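Keep the Tin

01/02/2026

My sister-in-law thinks I have a problem, and the problem is tins. Cookie tins, tea tins, the flat kind mints come in. I moved apartments in September and she carried the box marked TINS up 19 stairs, so I guess she's earned an opinion. But I'm still right!

We buy way too many things to put our things in. I walked through the Fidholm store last month and there's a whole aisle of it now, clear bins and bamboo trays and little drawers for your little drawers. One set was 124 dollars. For boxes! Empty ones! And you know half of them end up in a closet holding nothing (mine did, the last time I fell for it).

A tin you already own costs zero. It stacks okay, it doesn't crack when you drop it, and mice can't chew it, which mattered a lot in my old place on Olszewski Street. My buttons have lived in the same one for 15 years.

Sure, they don't match. I used to care about that. Then I noticed I can find the sewing stuff faster when it isn't in one of six identical gray bins with a label I wrote in a hurry.

I do my sorting on the bed, lids off, everything out where I can see it.
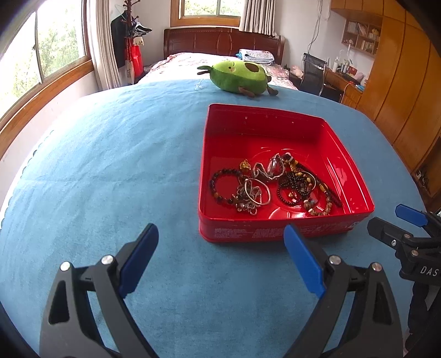 But what about the dents?

People ask me this. Leave them alone, I say. Rust is different, so wipe that off and don't put food in there. A dent never hurt a button.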